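Notes from the shop floor

Hello again, all. Big month for the small shops round here, so I'll get straight to it.

Padis, the wholesaler a lot of you already use for tinned goods and cleaning bits, has opened its online ordering to independent shops in Rilbridge. I've been on it for 12 weeks now (they let a few of us in early) and I've gone from dreading stock night to doing most of it on my phone with a cup of tea. You order by ten in the evening, it comes the next morning, and the minimum is 24 cases, which you can mix however you like. That last bit is what sold me!

It isn't perfect. The search is hopeless if you can't spell the brand, and I once got six boxes of birthday candles when I wanted tea lights – they took them back, but it took a fortnight and three phone calls. Elba Toledo at the Babaei corner shop says her credit limit was set far too low and she had to ring to get it lifted, so check yours before you place a big order.
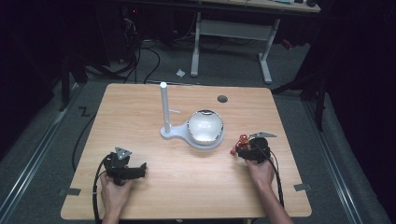
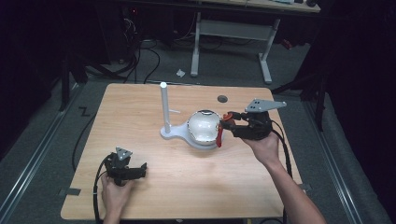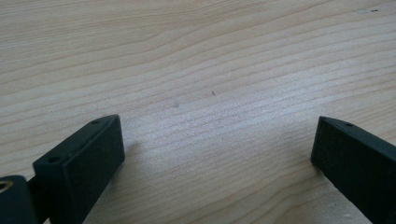 Pale wooden tabletop, three views

Prices next. I compared 23 of my regular lines with what I was paying at Trukov in February, and Padis was cheaper on most of the dry goods but dearer on soft drinks and crisps. So I'm splitting my order for now, and I'd say do the same until they sort the drinks out. Estela Lagos has offered to share her own price sheet, and she's much tidier with a spreadsheet than I am.

One more thing: if you sign up before the end of the month, delivery is free for the first 6 orders. Ask for the independent rate when you register, as it doesn't come up on the form by itself.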